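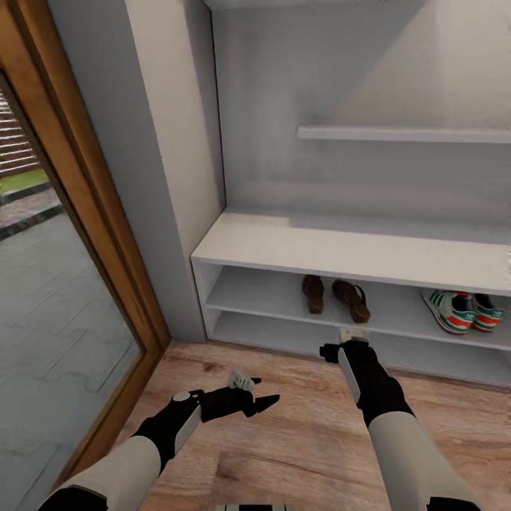

Fig. 1. Entryway with a white built-in shoe cabinet and a glass door (computer rendering).

Introduction to Film and Series Programming
Handout 4: How a streaming service builds a themed list
Instructor: Harsh Saxena

Please read this handout before the seminar. We will use it together with the Plorness case, so bring both of them on paper or on your laptop.

1. What we mean by a themed list

A themed list is a group of titles which is offered to the viewer under one heading. The heading can be a season (winter films), a mood (quiet evening), a genre (courtroom drama) or a person (films by one director). In the older television channels this work was done by the scheduler, who decided what is shown on which evening. On a streaming service there is no evening to fill, but there is a row on the screen, and the first five or six places in the row receive most of the attention.

In this course we call the first title of the row the "door title". Vasilis Dervishi used the term in his guest lecture in February, and I keep it.

2. The catalog and the window

The editor can choose only from titles for which the service has rights at that moment. The period of the rights is called the window. A small service such as Rendalden works with a catalog of up to 2,000 titles, and a good part of them leave the catalog before the year ends. For this reason each list must have a check date. If a film leaves and the list is not checked, the viewer sees a title which cannot be played, and this is worse than a short list.

Terms to know:
License window: the dates between which a title may be shown.
Holdback: a period in which the title may not be shown, although the rights are already bought.
Exclusive: no other service in the same territory may show the title.
Evergreen: a list without a season, checked every quarter.

3. The Plorness case

Plorness prepared a list of family mysteries for the winter holidays. The first version had 400 titles, taken automatically from the genre tags. Many of them were crime series for adults, because the tag "mystery" was used for both. The editor then cut the list to 13 titles by hand. She put a well-known film as the door title and placed the less known ones in the middle of the row.

Notice that she did not order the list by rating. Two films with high ratings stood near the end, as they were long and had subtitles, and the list was made for parents with small children.

Questions to prepare:
Which tags would you add to the catalog so that the first version is shorter?
Would you keep the same door title for the whole season?
Where would you put a series with many episodes in a row of films?

4. Reading

Yordanov, chapter 2, on headings and short descriptions. The part about trailers can be skipped.
The Premotton style sheet, which is in the course folder. Look how the age rating is written there, we will follow the same form.

5. Written task

Make a themed list of your own, with a heading of no more than five words and one sentence for each title. Do not retell the plot. Write also for whom the list is meant and on which date it should be checked. Send it to me by 20/04/2026, before the seminar begins. Work in pairs is allowed, but then both names must be on the first page.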